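Skudunton Hall, Upstairs Room: Walk-Round Safety Checklist
Completed 1 Jan 2024

Welcome, and thank you for taking the time to read this through before your group comes in. The building dates from 1888, the wiring was last fully redone in 2003, and like any old place it does best when somebody looks it over with patience. I went slowly and wrote more than the boxes allow, as usual!

1. Floor clear for walking: PARTLY
2. Cords and power strips: NEEDS ATTENTION
3. Fire extinguisher present: YES
4. Extinguisher easy to reach: NO

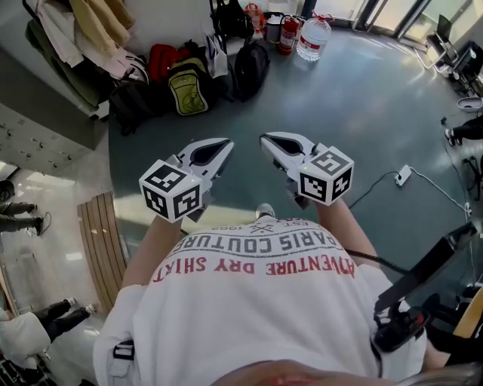
Sandro Colombo
Room Safety Lead, Skudunton Hall

Comments on 1 and 2. The floor itself is smooth and in lovely shape, and I do like how the light from the windows comes off it. My worry is the white power strip lying out on it, with the thin white cable wandering away to one side and a little plug adapter down there too. Please run the strip along a wall and put a cord cover over anything that has to cross where people walk. There's a box of Hadik covers in the supply closet (help yourselves).

Comments on 3 and 4. I was glad to find the red extinguisher, but it's standing behind a pile of backpacks and bags, in company with the big water jug and a small bucket. Bags need a different home, and I'd ask for 30 inches of open floor in front of the extinguisher at all times. The jug can go wherever suits you, as long as it's well away from the power strip.

5. Coat rack: OK, WITH A NOTE
6. Exit path past the coats: RECHECK IN MAY 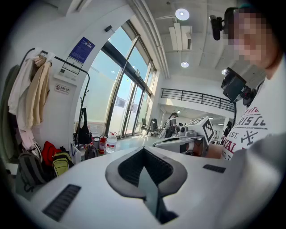 Item 5: coats and jackets on the black metal rack, near the windows.

Comments on 5 and 6. I have a soft spot for a good coat rack, and it's nice to see it used. Do spread the heavier coats out so the weight isn't all to one side, and keep long hems off the floor. If your group is a large one, the Palumbo Room across the landing has hooks for 200, so there's no call to overload this one.

Still to do: move bags, reroute power strip, initial the sheet by the door.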